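Changes to Hot Drinks Service, Bloxham Room

Members are advised that the arrangements for tea and coffee in the Bloxham Room will change from the first Monday in February. The current supply of 600 ceramic loan cups has become difficult to maintain, and 127 were retired last year owing to chips and cracks. Following a review led by Sunita Joshi, the Centre will move to plain white paper cups for all functions of more than two hours.

Cups will be kept in their sleeves in the cupboard beside the urn. Hirers are asked to open one sleeve at a time, to stand unused cups upside down on the tray provided, and to return any unopened sleeves at the end of the booking. Used cups should be emptied at the sink before they are placed in the bin marked for paper cups. Tea bags, stirrers and serviettes belong in the general rubbish.

Groups that prefer to bring their own mugs remain welcome to do so. Mugs must be washed and taken home on the day, as the Centre is unable to store them.

Enquiries regarding catering supplies may be directed to Declan Greenwood at the front office between 9 am and 3 pm. 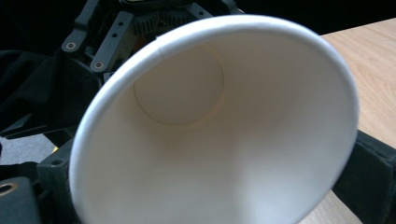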